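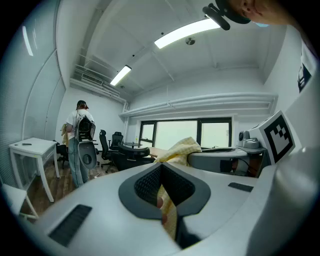 Which cloths should be used for the weekly wipe-down of desks and blinds?
The light yellow cloths are for desks and blinds, and the white ones are kept for the kitchen only.

To: Posport building list
Date: 2024-04-05
Subject: Re: Cloths and laundry, third floor

The question and answer at the head of this message will be added to the office care sheet. Further points raised on the list are answered below.

> Our group at Suvarna has run short of cloths twice. Are we
> permitted to take them from the Birier cupboard? Also, the
> care sheet says to fold a cloth in four before use, and
> several of us find it easier to work with it bunched up.

Tenants may draw on either cupboard. Each now holds 51 cloths, and the Pullik laundry delivery will continue every 13 days until August. Please enter what you take on the sheet inside the door - initials are sufficient.

Folding is recommended for desk tops. For window blinds the cloth may be held in whatever way is comfortable, provided the slats are wiped from top to bottom and are not pulled outward. Spray should be applied to the cloth and never to the blinds.

Used cloths go in the lidded bin beside the sink. They should not be left on radiators or returned to the shelf. A cloth that has been used on a spill of toner or ink is to be thrown away.

Requests for additional stock should reach this office three working days in advance.

Building Services Office
Posport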